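本文说明如何在 Eta 预约系统中为基层诊所配置慢病复诊提醒。适用对象为诊所前台和负责系统维护的人员,操作前需持有管理员账号。Jollden 与 Clildale 两处门诊共用一个数据库,提醒规则须分别建立。

## 一、准备患者名单

1. 以管理员身份登录,进入“患者”→“导出”。
2. 筛选条件设为“在管状态:有效”,诊断类别勾选高血压和 2 型糖尿病。
3. 导出格式选 CSV,编码选 UTF-8。用 GBK 导出时,生僻字姓名会变成问号,再导入无法匹配。
4. 核对总行数。Jollden 门诊本次导出 1,646 行,其中 621 行缺少手机号。

缺手机号的记录不要删除。在“联系方式”列填入 `NONE`,系统会自动将其转入人工电话队列。列中留空的记录会被整行跳过,日志里也没有提示。

## 二、清理重复记录

同一患者可能有多个档案号,常见于改名、换证或在两处门诊分别建档。按证件号排序后逐条比对,保留最近一次就诊所在的档案,其余标记为“合并”。

合并操作不可撤销。下列情况先不合并,转交医生确认:

- 证件号相同,出生日期不同
- 过敏史互相矛盾
- 其中一份档案有未结算的处方

## 三、建立提醒规则

进入“设置”→“随访”→“新建规则”,按下表填写。

| 字段 | 高血压 | 糖尿病 |
|---|---|---|
| 首次提醒 | 复诊前 6 天 | 复诊前 6 天 |
| 再次提醒 | 复诊前 2 天 | 复诊前 2 天 |
| 发送时段 | 上午 | 上午 |
| 空腹提示 | 关 | 开 |

复诊间隔由接诊医生在病历中填写,规则只读取该字段,不生成默认值。医生未填写时,患者不会进入提醒队列。

短信正文只写门诊名称、日期、时间和回拨电话。诊断名称、药名和检验结果一律不得出现在短信中,模板变量 `{dx}` 和 `{rx}` 应在规则页面停用。

## 四、测试发送

先把规则状态设为“测试”,收件人填诊所内部号码。检查三项:日期格式是否为本地格式,空腹提示是否只出现在糖尿病模板中,回复“取消”后预约状态是否变为“待确认”。

若回复后状态不变,多半是 Kerr 短信网关的回执地址没有更新。到“接口”页面重新保存一次,等待状态灯变绿后重发。

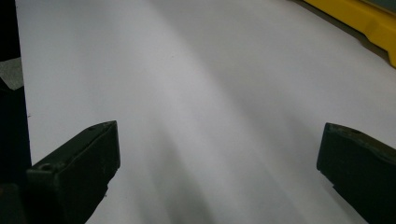

**Clildale,2 月 21 日,星期六**

两处门诊的规则已切换为“启用”。Clildale 的空腹提示初次保存时未生效,重新勾选后正常。Jollden 无此问题。

## 五、日常维护

每个工作日开诊前查看“发送失败”列表。错误码分两类处理:

- `E-NUM`:号码无效。转人工电话队列,接通后更新档案。
- `E-OPT`:患者已退订。不得改用其他号码重发,只在病历首页加注。

人工电话队列按复诊日期排序,当日未接通的记录顺延到下一工作日,并在备注栏写明拨打时段。

规则修改后须重新执行第四节的测试。3 月起旧版模板编号停用,仍引用旧编号的规则会自动转为“暂停”,需在“规则”页面手动改选新模板并保存。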